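4.2 Does garment life explain the wash-count results?

The Drokimano survey is often cited as showing that people throw out T-shirts long before the cloth wears out. We are less sure. The survey asked 185 households to recall when they last got rid of a shirt and why, and "tired of it" was the most common answer. Recall of this kind is weak evidence. People rarely remember the state of a shirt they dropped in a donation bin months ago, and "tired of it" can easily cover a collar gone wavy, a faded front, or a smell that no longer washes out. Treating that answer as proof of fashion-driven waste reads more into the data than the question allows.

The wash diaries collected in Drundthorpe are better, though not by as much as their authors suggest. Participants wrote down each wash of a tagged shirt until they stopped wearing it. The median shirt was retired after 39 washes. That figure has since been repeated in trade reports as if it were a property of cotton jersey. It is a property of one group of people in one town, most of whom owned a dryer, and who knew that someone would be reading their diaries. Whether they washed more often than usual because of this, or less, cannot be settled from what was published.

We also have doubts about color. Dark shirts were retired sooner than light ones in the Drundthorpe diaries, and the authors put this down to visible fading. A plain black T-shirt like the one in Figure 3 is the type they had in mind.

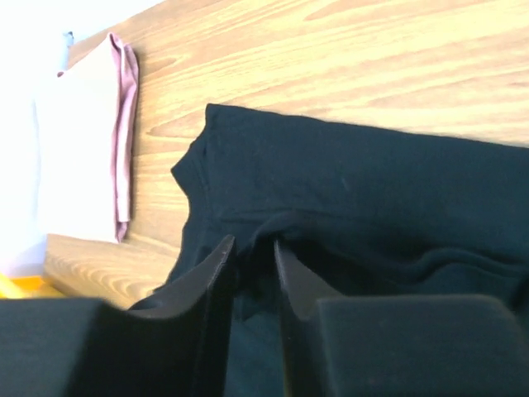
Figure 3. Black T-shirt spread on a light wooden tabletop.

The fading account is plausible but was never tested. No color readings were taken at any point, so there is no way to tell whether the early retirements were the faded shirts or just the cheap ones. In that sample the dark shirts cost less on average, and price alone could produce the same gap. A later reanalysis by the Pisharody group added price to the model and found that the color effect shrank to a size we would not want to defend. They kept it in their summary anyway.

Lab abrasion tests are sometimes brought in to fill this hole. The Drirotar protocol runs fabric through 20 wash and tumble cycles and then scores pilling by eye on a printed scale. Only 2 raters were used in the original work, and their agreement was not reported. Even if the scores are sound, the protocol washes fabric swatches with sealed edges. Real shirts tend to fail at seams, hems and underarms, none of which a swatch has. We see little reason to expect a good swatch score to predict a long life in somebody's drawer.

For these reasons we do not use a fixed wash count in the estimates that follow. Section 4.3 gives results across a range of garment lives, and the reader will notice that the ranking of laundry habits changes at the low end. Earlier papers that report a single ranking have in effect picked a garment life without saying so.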